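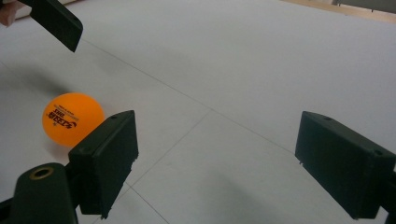 Samina Hayat

Anybody else getting ragged bottom edges on their printed fingers? Mine are the dark green ones on the hand-held Muvus, and both sides look chewed. The ball still sits nicely between tests, but I'd love to fix this before I print another set!

kadamczyk
Leave it. The flat faces do the gripping. I ran a rough pair for 7 months and only ever touched the screws.

nusrat_b
Disagree with Konrad, sorry. A rough rim drags on the tabletop when you go in low. Two minutes with a fine file (take the finger off first).

kadamczyk
Fine, but don't file the face or you'll have to redo the opening width.

Samina Hayat
OK, filing tonight. Do I need to do anything with the brass-colored ring in the arm?

nusrat_b
Nope, just wipe it out.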